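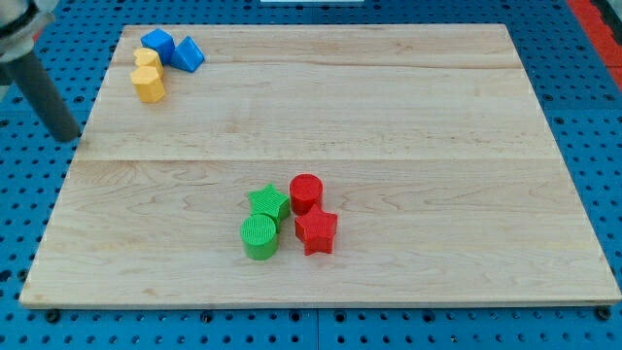
Muireann Ní Chonaill wanted to know, when I mentioned on my last post that I was going to the Otby open day, whether anybody there could explain why her glued-up boards always cup by spring. Well, Muireann, I asked! And I came home with three different answers and a bag of offcuts, so let's get into it.

Otby is the woodworking shop out past the Varnach turnoff, the one with the long gravel drive. They open the doors to the public once a year and I'd missed it every time so far. Admission was free, parking was on the grass (wear shoes you don't mind, it had rained all night), and the coffee was 50 cents from a big urn by the door.

I went straight for the maple-colored stuff, of course. There was a board lying out on a bright blue work surface with holes all over it in a grid, and I must have stood over that thing for ten minutes. Two planks glued together, the seam running straight across the middle, and the color goes from cream to honey with these faint pinkish streaks in it. A few darker knots as well. I like a knot. My brother-in-law picks every board at the yard for having none, and his tables look like they came out of a printer.

The edges had a slight bevel too. I always overdo mine and end up with something that looks like a soap bar, so I took a note: small bevel, then stop sanding.

Anyway, Muireann's question. The man at the glue table said she's probably clamping too hard and squeezing the joint dry. The woman running the planer said no, it's moisture, and asked where the boards spend the winter. (I said I'd guess a garage. She made a face.) She lets her stock sit in the shop for 14 days before she touches it, and longer if it comes in during February when the heating is going full blast. The third answer came from another visitor in line for coffee, who said all wood cups and people should learn to live with it. I kind of liked him.

What I'm going to try is the planer woman's way, plus her other tip, which was to finish both faces the same day with the same number of coats. I've been oiling the top of everything and leaving the bottom bare for years, so that may explain my hall bench.

They had a Storodik drum sander running in the back room, and wow, that is a loud machine. Bring ear plugs if you go next year, the foam ones they hand out are tiny. I also got to push a piece through the jointer with somebody standing next to me, and my edge came out straight on the second try!

Offcuts were sold by the bag at the end, and I paid $14 for more than I could comfortably carry. There was a finished bench for $300 that I walked past four times. Somebody else took it while I was loading the car, and I'm still a little sore about it.

Muireann, send me a picture of the worst board and the name of the glue. I've got the planer woman's card on my fridge and she said to call on weekday mornings.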